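Brushless motor

A brushless motor is an electric motor in which the current through the windings is switched by an electronic controller instead of by carbon brushes rubbing on a commutator. The type is used in cordless tools, ceiling fans, washing machines, electric bicycles, computer cooling fans and model aircraft. It is also called a BLDC motor or an electronically commutated motor, the second name being more usual in heating and ventilation work.

Construction

The two main parts are the stator, which stays still and carries the copper windings, and the rotor, which turns and carries permanent magnets. The stator core is a stack of thin steel laminations, insulated from one another to reduce eddy currents. In most small motors the windings are arranged in three phases, joined in either a star (wye) or a delta pattern.

In an inrunner the rotor spins inside the stator. In an outrunner the magnets line the inside of a bell that spins around it. Outrunners generally give more torque at lower speed, while inrunners are favoured where the motor has to be narrow.
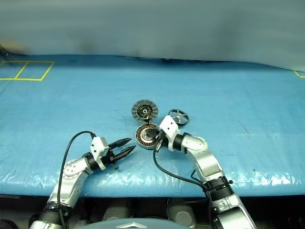
Magnets are made from ferrite or from rare-earth alloys, chiefly neodymium-iron-boron. Ferrite is cheaper and resists corrosion but is weaker for its size. Neodymium magnets lose strength when overheated, and grades intended for hot conditions contain small amounts of dysprosium or terbium. The shaft usually runs in ball bearings, although cheap fan motors often have plain sleeve bearings.

Control

The controller must know the position of the rotor in order to energize the correct phases. Many motors have three Hall-effect sensors fixed near the magnets. Sensorless controllers work instead from the voltage induced in the undriven winding, called back-EMF. As there is no back-EMF at standstill, a sensorless motor is started by stepping the phases in a fixed sequence until it is turning fast enough to be read.

Trapezoidal control switches the phases in six steps per electrical cycle. Sinusoidal and field-oriented control vary the current smoothly and give quieter running, at the cost of a more capable processor.

Ratings

Hobby motors are commonly sold with a Kv figure, the no-load speed in revolutions per minute for each volt applied. Model motors also carry a four-digit size code. On many outrunners marked 2204, the first two digits give the stator diameter in millimetres and the last two its height, but some makers measure the outside of the can.

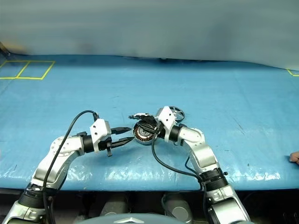
Vol. 7, p. 614

Maintenance and repair

With no brushes to replace, the bearings are normally the first parts to wear. A worn bearing may be heard as a rumble or felt as side play in the shaft. Bearings in larger motors can be pressed out and renewed. Rewinding a small stator by hand is possible but seldom worth the labour outside the hobby.

Burnt windings result from overloading, blocked airflow or a stalled rotor. Loose magnets can be glued back with a high-temperature adhesive, provided the original polarity is kept.

See also: Commutator; Hall effect; Stepper motor; Synchronous motor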